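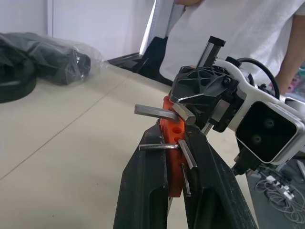

October 2022
Notebook: telemetry bench, Judesham site
Gateway buffer and timestamp problem, continued

Picking up from the last entry. The Skarner gateway still drops readings when the uplink is down for longer than the buffer can hold, and the backlog still arrives out of order. These are two separate faults and I had been treating them as one. Splitting them here.

Fault A, buffer.
The outgoing queue is capped at 600 messages. I had read the config as 600 per node. It is 600 in total, shared across every node that reports through the gateway. With 26 nodes joined and a 2 minute reporting interval, that gives 23 full rounds and a bit, so the queue fills in just over 46 minutes. Any outage longer than that loses data. The broker log agrees: gaps only show up after the long outages, never the short ones.

When the queue is full the gateway discards the oldest entry. For the pump room alarms this is the wrong way around, as the first reading after a fault is the one we want. For the temperature nodes it makes no difference. There is a drop-newest option in the Skarner config but it applies to the whole queue.

Tried:
- Raising the cap. Accepted by the config parser, ignored at runtime. The limit looks compiled in.
- Spooling to flash. Works. Write load is higher than I would like for a unit that is meant to stay on a wall for years.
- Batching readings on the node and sending every fifth one as a group. Cuts message count to a fifth and stretches the buffer to match. Costs latency, so not usable for alarms.

Going with batching for temperature and humidity, single messages for alarms. Flash spool stays off except at Bugti, where the cellular link is bad enough to justify it.

Fault B, ordering.
Backlog messages are stamped by the broker on arrival, and the dashboard plots by broker time. After a reconnect, an hour of readings lands within a few seconds and the plot shows a vertical smear. The node payload does carry its own timestamp. The ingest script was throwing it away. That is my code, from March, when the nodes had no clock sync and the field was garbage.

Changed ingest to use the node timestamp when it is present and sane, and broker time otherwise. Sane means later than the last firmware build date and not in the future by more than 2 minutes. Both values are stored now, so the choice can be redone later without going back to raw logs.

Clock drift on the nodes: the Hiton boards resync on every join and then not again until the next join. A node that stays joined for weeks will wander. Added a resync request to the daily housekeeping message. Payload grows by four bytes.

Test run on bench:
Pulled the uplink with all nodes reporting, waited 50 minutes, plugged it back in. Before the change, the oldest readings were missing and the rest were smeared. With batching and the new ingest, no gaps and the plot is continuous across the outage. One node posted a duplicate batch after reconnect. QoS is 1, so duplicates are allowed and the ingest should be dropping them. It was keyed on broker time plus node ID, which no longer works for obvious reasons. Rekeyed on node ID plus sequence number. Sequence number resets to zero on reboot - need to include the boot counter as well, or a rebooted node will have its first readings rejected as repeats.

Open items
- Add boot counter to the dedupe key. Firmware already sends it in the join message but not in the data payload.
- Repeat the outage test with one node power cycled halfway through.
- Check whether the alarm path still works with the queue full of batches. I have only tested it with the queue empty.
- Retained flag is set on some of the old topics and stale values appear on dashboard restart. Clear them.
- Existing data from before the ingest change: leave as is. Broker time only, marked in the table.

Config for the bench gateway is committed under the Judesham branch. Do not copy it to Bugti without turning the spool back on.

Telemetry bench notebook, Judesham | Internal use | Back to top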